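Teaching the drawer, second try

11/7/23

Since January I wanted to write about the simulated kitchen, and finally I take the time. My task is simple to say: I drive the arm by remote control to the handle, I close the fingers on the bar and I pull. The program, which we call Lalodus, records all my movements, and later the robot must learn from them.

We have now 540 recordings and I threw away 82 of them, so 458 stay. Most of the bad ones have the same fault. I came up too fast and pushed the bar before I closed the fingers. Yannick Le Goff told me to stop a little before the handle, look through the wrist view, and only then continue. It is slower, but my hand is calmer.

The black handle is still my favorite, with its bar a bit irregular like forged iron. 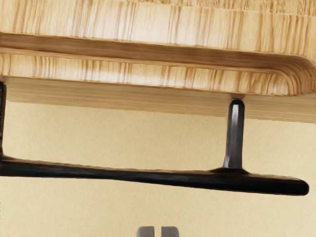
Séverine Riviere
Robot teacher, Venero

The fingers still have some way to go up to the bar. I like this moment, I can breathe before the difficult part. Next I will try it with my left hand on the controller.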